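Skuvside Facilities Desk
Request 1757: Litter and food residue on shared tables, Room 2
Submitted by: Javiera Riquelme
Opened: 22/11/2018
Category: Cleaning and furniture care
Priority: Normal
Status: Resolved, monitoring

Summary of request
The requester reports that snack wrappers are being left on the wooden tabletop after the afternoon break, and that crumbs and a sticky film remain on the surface the following morning. The cleaning contractor, Skoryk, has not been removing the wrappers. The requester asks whether this work falls within the existing contract and which product may be used on the wood.

Log

Entry 1. Request acknowledged. The contract schedule was checked. Skoryk is engaged to empty bins and clean floors in all shared rooms. Items left on tables are treated as personal property and are not to be moved by the contractor.

Entry 2. Skoryk confirmed the above in writing. Their staff had wiped around the wrappers on several evenings, which accounts for the film being heaviest in the middle of the table.

Entry 3. Requester asked to try a damp cloth with a small amount of mild soap, working along the grain, followed by a dry cloth. Requester reports that the crumbs were removed but that the film returned in part after drying.

Entry 4. Prudico surface cleaner supplied from stores, item 663. Requester advised to test it first on the underside of the table. No change of color was observed after five minutes, and the top was then cleaned in full. Film removed.

Entry 5. Bin provision reviewed. The nearest bin was found to be in the corridor, roughly 5 yards from the door. A lidded bin has been ordered from Naritz for placement inside the room.

Entry 6. Requester asked whether wrappers may be gathered in one place for collection at the end of the day. The desk has no objection, provided that the person closing the room disposes of them. Crumpled wrappers in a loose pile on the tabletop are still to be regarded as litter — the contractor will not collect them.
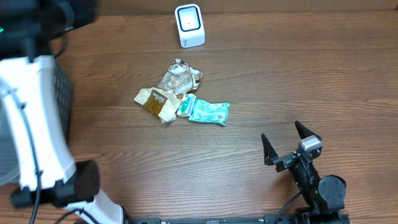
Facilities Log, Vol. 5, No. 2, page 663

Entry 7. Bin received from Naritz and placed beside the door. Room users notified by email that wrappers are to go directly into it. Skoryk has added the bin to the evening round at no extra charge.

Resolution
Table care remains with the room users. The schedule will be looked at again in March, when the Skoryk contract is due for renewal. Further reports should quote the request number given at the top of this record.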